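I met the woman behind the Dostcombe film club in the kitchen at the back of the hall, because that's where she was and she wasn't going to stop buttering rolls for me. Fair enough! She'd got 200 people coming.

The club shows old horror films all through autumn, and I wanted to know why anyone would give up their sofa for a folding chair. "You scream louder in company," she said. "I watched Komside on my own and thought it was a bit slow. Then we put it on here and a grown man threw his crisps."

(I've seen Komside 3 times and I still watch the cellar bit through my jumper.)
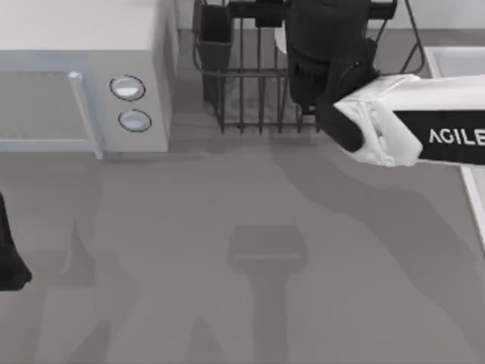 We got on to what makes a film properly scary, and she was very firm that it's the dull stuff. Blood does nothing for her. She'd much sooner have an ordinary kitchen - a white microwave with two round knobs, a dish rack next to it - and a director who holds on it for far too long. "You start staring at the knobs," she said. "You're sure one's going to turn. That's all of Tromoldale, really, and I didn't sleep for a week."

So what about the newer ones? She pulled a face. "Too loud. I like Dinu, but they could have lost the last half hour and the dog." I told her the dog was the best thing in it and we had a small row, which I think I won.

The club started in September with 7 films on the list, all picked by her. Does she take requests? "I take them," she said, and went back to the rolls.

Tromoldale is up next. I'm going, and I'm sitting near the door.

14 shares | 3 comments

Comments

The dog IS the best thing in Dinu. Thank you.

Saw Tromoldale at far too young an age and still don't like cellars or kitchens much. Are there any tickets left?

More cushions please, those chairs are scarier than the films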